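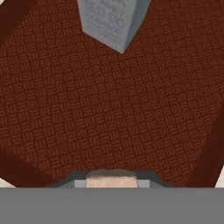 Images: Pretent

Storage rooms at Drasia - your questions

Last updated: May

When can I enter my room?
The gate opens at 6 in the morning and closes at 22:00. Your code works only between these hours.

What size should I take?
For the furniture of a small flat, 4 square metres is enough for most people.

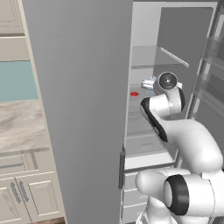 If you are not sure, take the smaller one first - we can move you later without a fee.

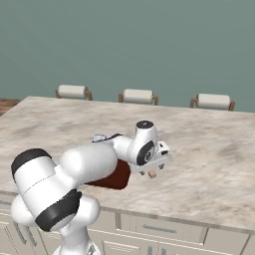 How do I end my contract?
Write to us 15 days before you wish to leave.

PAYMENT

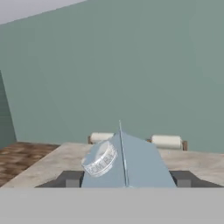
KEYS AND LOCKS

A lost padlock key must be told to the office at once.

Contact: Drasia office, room 59 | © Drasia | Back to top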